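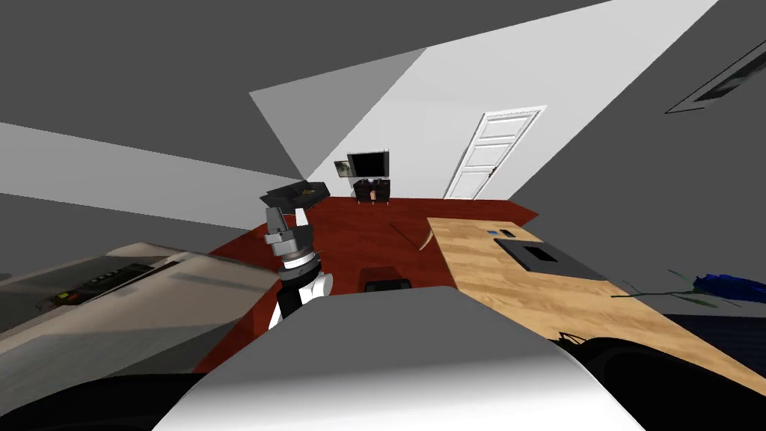

Pavance Kitchen Rental – Frequently Asked Questions

Last updated 23rd February

Who can rent the kitchen?
Anyone with a food business license or a pending application for one. Home bakers, caterers and market sellers make up most of our renters. If you are still waiting on your license, you can book test sessions but you can't sell what you make in them.

How long is a session?
The shortest booking is three hours. Setup and cleaning count as part of your time, so plan for both. If you run over, we bill the extra time in half-hour blocks at your normal rate.

What does it cost?
Off-peak sessions cost $21 an hour and peak sessions cost more. Peak means 9 a.m. to 3 p.m. Monthly members pay a flat $600 and get first pick of the calendar. Rates last changed in January.

Do I have to pay a deposit?
Yes. New renters pay a refundable deposit before the first session. We return it when you close your account, minus any cleaning or repair charges.
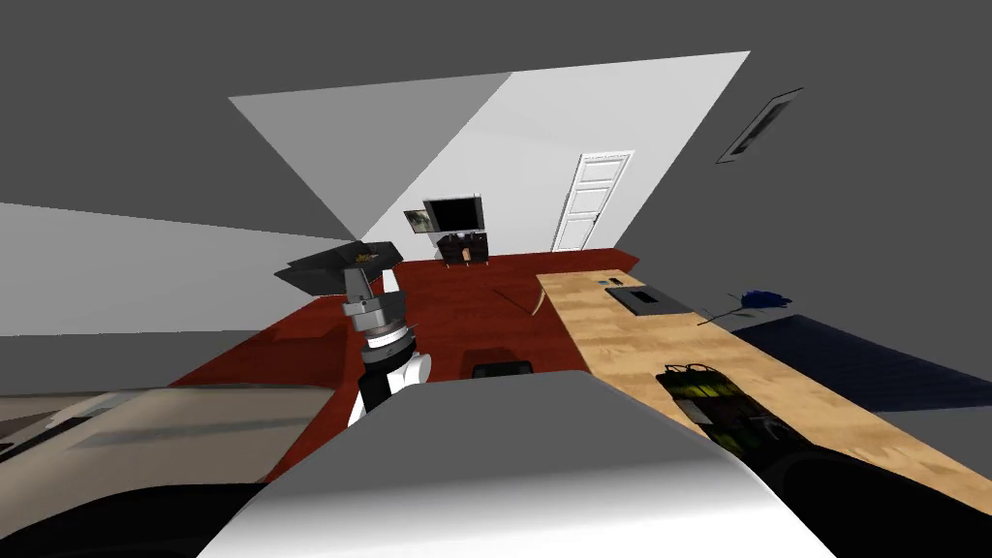 What should I bring?
Bring your own knives, towels, aprons and ingredients. Pots, sheet pans and mixing bowls are shared and can be used at no charge. Label anything you leave in the walk-in cooler with your business name and the date. Unlabeled food is thrown out at the end of each week.

Can I store things between sessions?
Dry storage is rented by the shelf, at the Losov Street building only. Cold storage is limited and there is a waiting list. Members go on the list ahead of hourly renters.

Do I need insurance?
Yes, general liability coverage. Send a copy of your certificate before your first booking. It has to list Pavance as an additional insured, and we can't open the calendar for you until it does.

Is there a loading area?
Use the rear door off Pelkonen Lane. You can park there for 20 minutes while you unload. The street out front is metered – please don't block the neighbor's gate.
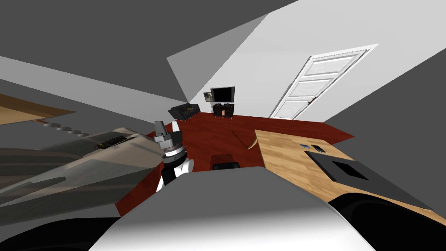 How do I cancel?
Cancel online at least two days ahead for a full credit. Later than that, we keep half the fee. No-shows pay in full.

Can I bring helpers?
Up to three people per session. Each one needs a current food handler card, and the account holder has to be on site the whole time.

Can I teach a class or host a tasting?
Only with written approval. Send the date, the number of guests and a short description of the menu. Events pay a separate cleaning fee.

Who do I contact?
Hường Ông handles tours and new accounts. For billing questions, use the message form in your account and put your booking number in the subject line.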